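Ward count, recount, and me with no dinner

Quick one tonight, typing between laundry loads. Lots of you asked what happened with the council seat in Drullholm so I'm putting it all in one place and then going to bed.

So. The first count on Friday had Floarea Moldovan ahead of Cornel Toma by 24 votes. 24! In a ward where most people couldn't tell you which ward they live in. Final tally that night was 435 for her, 411 for him. Toma's people asked for a recount before the chairs were stacked. Fair enough, I'd have asked too.

Recount took all of the next morning. Came out 434 to 412, two sheets from the school polling place had been put in the wrong pile or read wrong or something, the clerk wasn't very clear and the microphone kept dying. Anyway she still won. Toma shook her hand, said he'd be back, and left by the side door.

Now the part I care about, which is the bus depot.

If you're new here: the old Varkis lot, behind the feed store. The last council voted to sell it, then un-voted it, then tabled it until July. Moldovan ran on keeping it public. Toma wanted to sell and put the money in the road fund. That was pretty much the whole campaign, whatever the mailers said about "vision". I have four of those mailers on my fridge and I still don't know what the vision was.

With her in, the count on the council should be a majority for keeping. Should be. Lăcrămioara Sârbu has been on both sides of it already and she wouldn't say a word when I caught her in the parking lot. Just "we'll see the numbers". Which numbers?? The appraisal is from before they fixed the drainage. Everybody at that table knows it's out of date and they keep passing the same photocopy around.

Also, and I will keep going on about this, the July meeting is set for 2 in the afternoon. On a workday. Who is that for. I wrote to the clerk asking for an evening time and got a form letter back thanking me for my intrest in parks. I did not write about parks.

Things I'd like to know before July:

Who pays for the fence if the lot stays public. Moldovan said "existing funds" twice at the forum and then the timer went off.

Whether the Kocsis offer is still good or if it ran out when they tabled it. I heard both, from people who should know.

Why the route 2 bus got cut in the middle of all this. Feels like somebody decided the depot question already and is just waiting for the rest of us to catch up.

I'm not saying Moldovan is going to fix everything. I voted for her, I'm not hiding it, but I thought her answer on the fence was weak and I told her so on the steps. She took it pretty well. Wrote somthing down anyway.

Will try to get the draft agenda when it goes up and post it here. If anyone gets it first send it over, I'm always the last one on the mailing list.

OK, dryer's done. Night.

Orange shirt, white table.

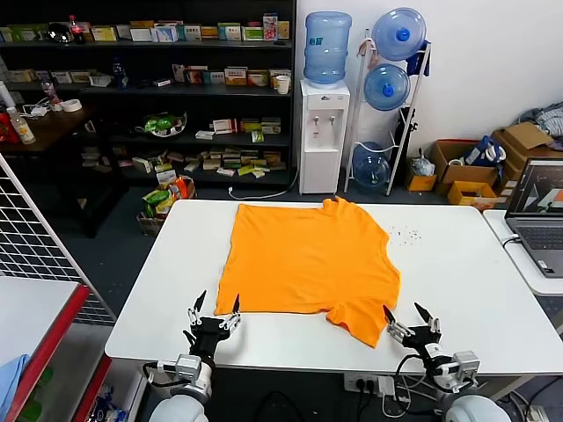
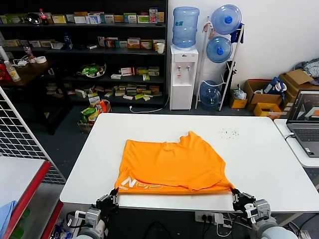
Nazma Fakir wrote in to say the Kocsis offer did run out, and that it was read into the minutes right before the vote to table, so any sale would have to start over with a new notice. She also thinks I'm too easy on Moldovan about the fence and wants to know why the forum only gave that question one minute when the snow plow question got ten.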